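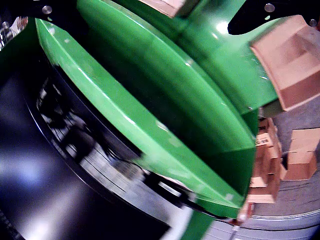 Idalina Serrano meint, wir sollten verworfene Durchläufe nicht löschen, ein misslungener Griff sei für das Training auch ein Beispiel, sofern er sauber etikettiert ist. Ich habe dafür ein eigenes Feld angelegt, Werte 0 bis 3. Die Löschroutine bleibt bis auf Weiteres abgeschaltet.

Tagebuch > Flelotar > August 2022

Suchbegriff eingeben Suchen

Stand heute früh: 1.987 Episoden im Satz Clemico. Davon 109 ohne brauchbaren Zeitstempel, betroffen sind nur Aufnahmen aus April. Vermutlich Uhrendrift zwischen Armsteuerung und Aufzeichnungsrechner. Nachträgliches Ausrichten über die Gelenkgeschwindigkeit versucht, Restfehler zu groß. Die Episoden gehen in einen separaten Ordner.

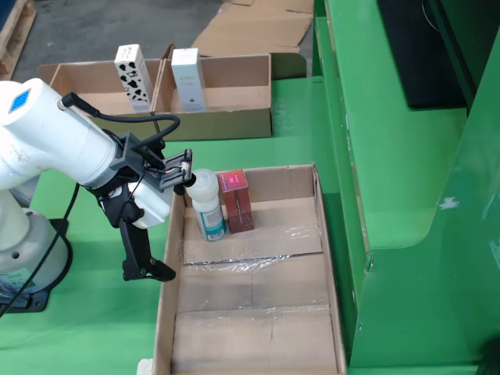 Danach den Ablauf umgestellt. Startpose wird jetzt vor jeder Episode zufällig versetzt, in Lage und Drehung, sonst lernt das Modell Julteo wieder nur die Anfahrt auswendig. Sprühflasche und kleine Schachtel nebeneinander im Karton, Ziel laut Protokoll ist die Flasche. Abstand der beiden wird mitgeschrieben.

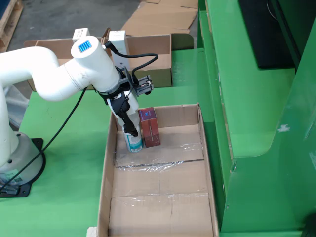

Offen ist weiter die Schwelle für »gegriffen«. Die Fingerweite allein reicht nicht, Motorstrom rauscht. Seixas will beides kombinieren, Fenster von 6 Abtastwerten. Probeweise eingetragen, 2 Fehlalarme. Morgen die Fenstergröße variieren und die Bezeichner im Export vereinheitlichen.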